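October 28, 2022

Long day on the Caltedus arm, and a lovely one all the same. I'd hoped for 400 runs by supper and got to 121, so the kettle saw plenty of me.

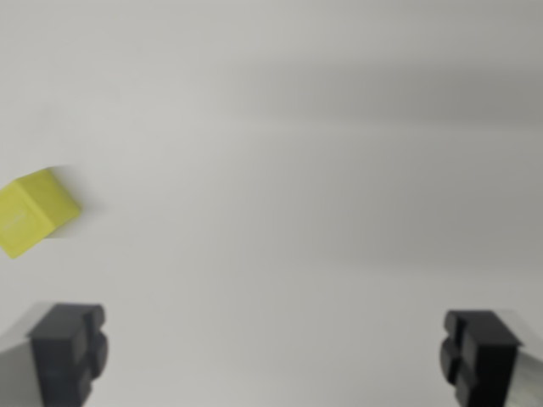
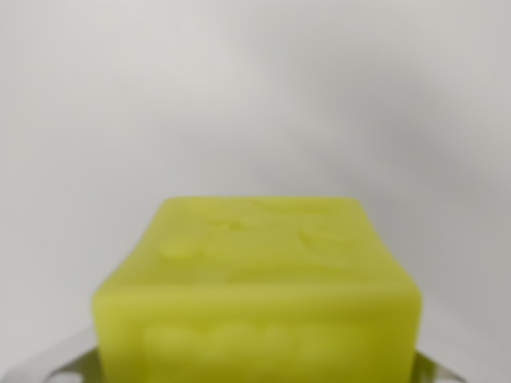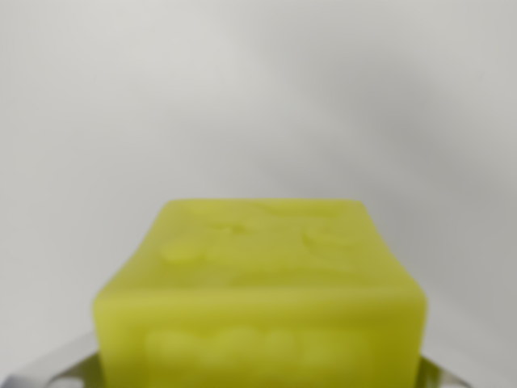
What I keep mulling over is how much variety the model really needs. Back in June I gave it 30 tidy runs and it learned my tidiness, poor thing! So now I'm happy to keep the ones like the first, with the yellow block way off to the left of the open fingers, right alongside the two where it's held snugly between them. Tomorrow I'll label the lot, send them over to Fustberg, and try the grey mat if it's turned up.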